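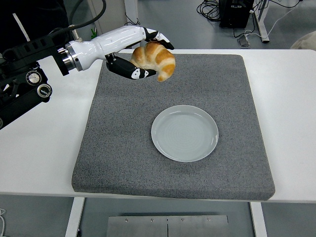
Track order and gaps wrong on the Curnholm live album

Status: Solved
Category: Library and playback
Opened by: Maarja Luik
Handled by: Wanting Tang

Maarja Luik wrote:

Hello! First off, I love what you've done with the listening library. I have been going through the Jitberg catalog in order, one record a night, and I'm having a wonderful time with it.

I've hit a snag with Grīnberga, the live double album they recorded at Curnholm. On my player the second disc comes up mixed into the first. I get track 1 from disc one, then track 1 from disc two, then track 2 from disc one, and so on all the way down. So the long opening piece runs straight into the encore crowd noise, and the slow organ number gets chopped off from its second half!

There's also a short silence between every song. On the CD the applause carries right through.

What I've tried:
Restarted the player
Removed the album and added it again
Played it from the web page instead of the desktop player (same order, same gaps)
Checked the studio albums, which all play in the right order

I'm on the desktop player, latest update. The files are the FLAC download from the Ostimance store page.

Wanting Tang replied:

Hi Maarja, what a great record to be stuck on! The version of the title song on disc two is my favorite thing they ever did, the part where the bass drops out and it's only the crowd singing.

The interleaving sounds like missing disc numbers. When the player can't find them, it sorts by track number alone, and you get pairs all the way down, exactly as you describe. Could you right-click any song from the second half, choose Properties, and tell me what is in the Disc field? Please also tell me what it says under Album Artist.

The gaps are probably a separate thing. Go to Settings, then Playback, and see if Crossfade is on.

Maarja Luik wrote:

Disc field is blank! On every song, both discs. Album Artist says "Jitberg" on most of them, but on the three songs with the guest singer it says "Jitberg with Reet Rimkutė".

Crossfade was set to 2 seconds. I turned it off and the silence is shorter now, but it's still there.

Wanting Tang replied:

Perfect, that tells me a lot. Let's fix the tags first.

1. Close the player.
2. Make a copy of the album folder and put it somewhere safe.
3. Open the original folder in your tag editor. Select all the songs from the first disc and set Disc to 1.
4. Select all the songs from the second disc and set Disc to 2.
5. Select everything and set Album Artist to Jitberg. Leave the plain Artist field alone, so the guest credit still shows on her songs.
6. Save, open the player, and choose Rescan Library. A normal refresh won't pick this up. It has to be the full rescan.

For the gaps, look in Settings, Playback, Advanced for a box marked Gapless. It turns itself off when Crossfade is switched on and does not come back when you switch Crossfade off again. I've reported that to the developers, it has caught me too.

Maarja Luik wrote:

The order is right!! Disc one, disc two, everything where it should be. And the guest songs used to show up as a separate little album, which I had never connected with this, and they've moved back in with the rest.

Gapless is ticked now and the applause runs through beautifully, with one exception. Between tracks 6 and 7 on disc one there is still a tiny click. I listened to it on headphones and on the speakers in the kitchen.

Ülle Org wrote:

Jumping in because I have the same download and the same click at 6 into 7! My CD copy doesn't have it. I ripped my CD and compared, and the downloaded track 6 stops a hair early, right in the middle of a cymbal.

Wanting Tang replied:

Thank you Ülle, that is fantastic detective work. It means the click is in the file itself, so no setting will get rid of it. I've sent your notes to the store along with the track number, and asked them for a new copy of track 6.

Wanting Tang replied:

Good news! Ostimance has replaced the file. Anyone who bought the album can download it again from their purchases page at no charge. The new set has the disc numbers filled in too, so new buyers shouldn't need the steps above.

If you only want to swap the one song, download just track 6, drop it into your folder over the old one, check that Disc says 1, and run the full rescan.

Maarja Luik wrote:

Swapped it, rescanned, and played disc one from the top with the volume up. No click! The cymbal rings all the way out into the next song and it gave me goosebumps. Thank you both so much. On to the 10-inch EP next, and I'll open a new ticket if that one misbehaves.

Ticket closed by Wanting Tang
Tags: disc number, album artist, gapless, live albums, rescan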